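Clastside Housewares Library
2022-07-19

1/ The Clastside Housewares Library has revised its guidance on the return of kitchen containers. The new terms apply to all members, including those who joined before March.

2/ Large tubs should come back washed, dried and without lids. Lids are checked in separately at the Pacheco counter.

3/ Please empty every tub before handing it over. Paper sheets, cards and packing scraps are easily missed in clear plastic, particularly when they lie flat on the bottom or stand against the wall. 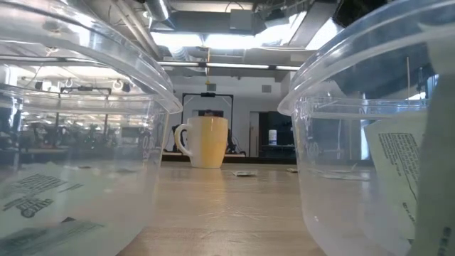

4/ Papers found inside returned items are kept for 60 days under the member's number. Henrike Brinkmann maintains the list and will answer inquiries about them.

5/ Mugs may be returned at the same table. Members are asked to set them well back from the edge — two were lost to breakage in the spring.

6/ Unopened tea and sugar are welcome for the Darberg reading room. Opened packets cannot be accepted.

7/ Tubs with volume markings may be borrowed for up to 11 days. Renewals go through Rochelle Rakena at the front desk, in person or by phone, extension 1704.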